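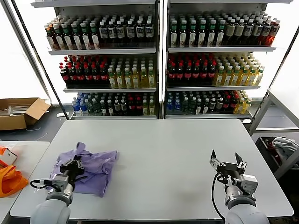
4.3 Enregistrer une démonstration de pliage en téléopération

Dernière mise à jour : septembre

Cette section suppose que les deux bras sont déjà calibrés (voir 4.1) et que le logiciel Drusora est ouvert sur le poste de l'opérateur.

1. Posez un seul vêtement sur la table, sans le lisser. Le modèle doit apprendre aussi à partir d'un tissu froissé.

2. Prenez les deux poignées de commande et amenez les bras au-dessus de la table. Attendez le voyant vert avant de bouger plus vite.

3. Appuyez sur REC, puis descendez une pince jusqu'au tissu. Contrôlez la vue du poignet : le tissu et les doigts doivent rester visibles ensemble.
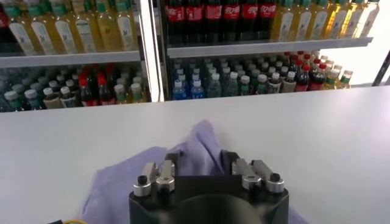
4. Pour prendre un bord, approchez la pince lentement, doigts peu ouverts, et visez un pli ou un ourlet. Fermez seulement quand le tissu est entre les deux doigts.

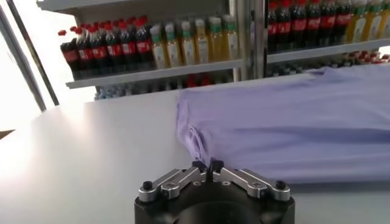

5. Terminez le pli, ouvrez les pinces, reculez les bras et appuyez sur STOP. Un épisode dure environ 45 secondes.

ATTENTION — Ne mettez jamais la main sur la table pendant que REC est actif. Pour replacer le vêtement, passez d'abord en pause.

Remarque : si la prise est manquée, vous pouvez essayer encore une fois dans le même épisode. Après 2 échecs, supprimez l'épisode et recommencez.

Commentaires (2)

atelier_ponce : Chez nous la vue du poignet gauche arrive avec du retard. Faut-il refaire la calibration ?

Support Fevness : Bonjour, non, regardez d'abord le réglage 356 dans le menu Vidéo — il doit être sur « direct ».

© Fevness, Prurkberg — Contact — Haut de page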